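**Ticket: label printer on the stores bench prints blank after every long run**
Status: open, with supplier
Site: Vemer, stores
Unit: Mikkelsen desktop label printer, network connected

Reported in September. Short jobs print correctly. On any job over 1000 labels the output stops carrying text part way through, but the printer keeps feeding and reports no fault. The queue shows the job as complete.

**09:10** - Sent a test job of 100 labels from the stock system. All printed, all scanned. Print head cleaned beforehand, ribbon new.

**09:40** - Sent 2000 labels in one job. Text stopped after label 1020. The rest of the roll came out blank, correctly spaced and cut. No alarm, ready light steady.

**10:25** - Repeated with a different ribbon and the other roll of stock. Stopped at the same label, so ribbon and media are ruled out.

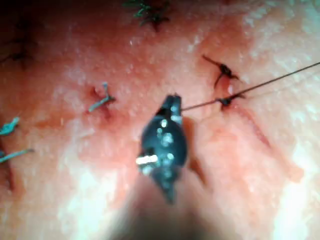

**11:05** - Bypassed the Porkovis print server and sent the same file straight to the printer by USB. All 2000 labels printed. Head, firmware and label template can be left alone for now.

**11:30** - Server log shows the job being split into two parts. The second part goes out without the template header, so the printer receives row data with no layout and feeds blanks. Spool limit on the server was at its default. Raised it and restarted the service - no change, still split at the same point.

**13:50** - Raised with Stokivico, who maintain the server. Log and both test files attached. Asked whether the split size is fixed in this version and whether the header can be resent with each part.

**Workaround:** keep jobs to 1000 labels or fewer, or print by USB from the bench PC. Serial numbers must be continued by hand from the last good label, as the stock system counts the blanks as printed.

**Next step:** retest with the same file once Stokivico reply. Do not update the printer firmware before then.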